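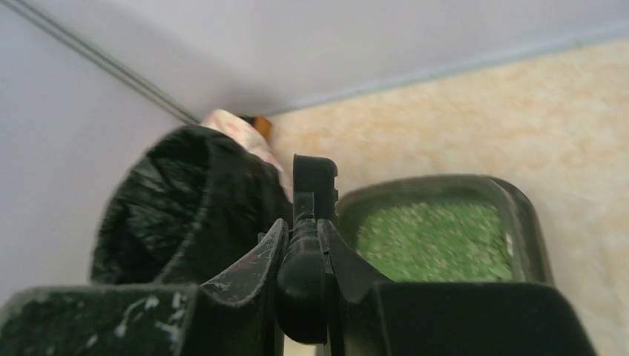
How do I keep an old phone in a drawer without spoiling its battery?

Charge it to the middle, switch it off completely, and put it in a dry place where the temperature does not change much. Then charge it to the middle again two or three times in a year.

I learned this with my own phone, a Nenden, which I left empty in a drawer from one January to the next. When I took it out, it did not start anymore, and inside were 1,144 photos which I had not copied to any other place. The repair shop in Kemside could open it and save them, but I paid $118 for it, and for this money I could have bought a good charger and a memory card.

Before you put it away

Copy the photos and the contacts first. I copy everything to the computer and I open several photos there to see that they are whole. Write down the screen code too, on paper, and keep the paper in another room.

Remove the SIM card. Take off the case, wipe the phone with a soft dry cloth, and leave the case off during storage. Dust in the charging hole can be moved with a dry wooden toothpick, very gently, with the phone switched off. I do not recommend a metal needle for this work.

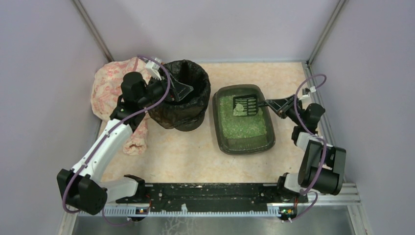

A charge near half is good for most phones. If you store it full, the battery gets old faster, and if you store it empty, it can go so low that the charger does not wake it again. Switch off with the real power menu, and wait until the screen is fully black. Airplane mode is not enough for a long rest.

Where to put it

A bedroom drawer is better than the kitchen, the bathroom or the car. I use a small cardboard box with the cable in the same box, and on the lid I write the month of the last charge. The lid of mine says April 2024.

Do not put heavy books on top of it. My neighbor Charito Evangelista had a Flarnard with a dictionary lying on it, and the glass got a crack in the corner.
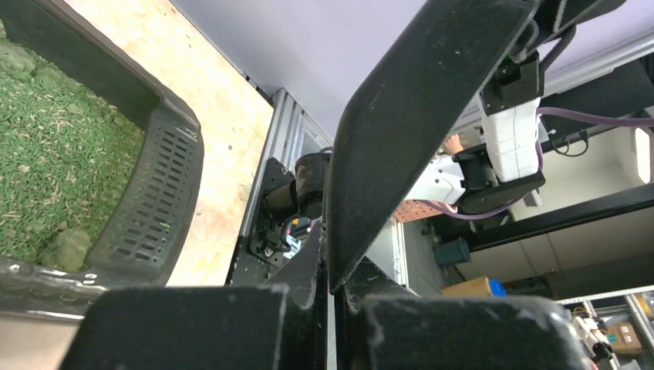

Green pellets in a black tray.

If the phone does not wake up

Connect it to the charger it came with and leave it for one hour before you press anything. Some phones show nothing at all for the first minutes. Try a second cable also, as the cable is often the guilty one.

If the back of the phone is curved or the screen is lifting from its edge, do not charge it and do not press it flat. The battery inside may be swollen. Call a repair shop and ask how they want you to bring it.
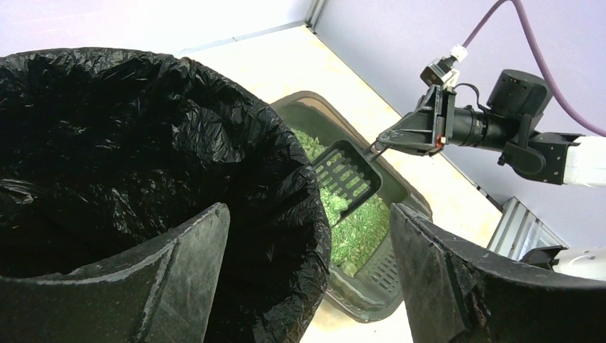 When you do not need it anymore

Sign out of all accounts, then erase the phone from the settings menu. Never put it in the household trash. Many electronics shops accept old phones, and the Amarasinghe store near me gives $5 off a new case for each one.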